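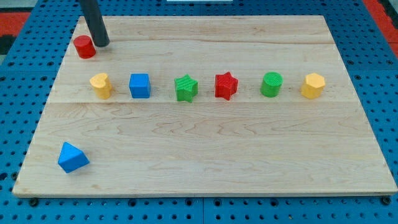
Notes on Joining a Neighborhood Tool Library

Membership in the Zullel tool library was renewed in January, and several readers of this blog have asked whether the fee is justified for a household that does only occasional repair work. The following remarks are based on one full year of use.

The library occupies the lower floor of a former feed store on the Nustau road. Its catalog lists 890 items at present, of which hand tools form the largest group. Clamps, planes and saws may be kept for 16 days. Power tools must be returned within a week, and the thickness planer may be used only on the premises, by members who have completed the safety session.

Over the year this household borrowed on 13 occasions. The largest project was a set of shelves for the back hall, made from maple boards bought at the Shemweta lumber yard. The boards were left indoors for two weeks before any cutting was done, and they moved very little afterward. The four long bar clamps required for the glue-up would have been costly to purchase, and there is no place in the apartment to store them.

Reservations deserve a word of caution. Demand rises sharply in spring, when the tillers and hedge trimmers are seldom on the shelf. Members who need a particular item are advised to reserve it a month ahead – the online form permits this, although the link is difficult to find and sits under the heading "Account" on the Warico booking page. Late returns carry a daily charge. It was incurred once, for a block plane left in the trunk of the car, and was paid without dispute.

The condition of the tools is generally good. Chisels arrive sharp more often than not, but a member planning careful work should allow an evening for honing. Drill bits are best supplied by the borrower. The same is true of sandpaper and glue, neither of which the library provides.

The membership will be continued for another year. A shoe bench for the front entry is planned next, and the clamps have already been reserved.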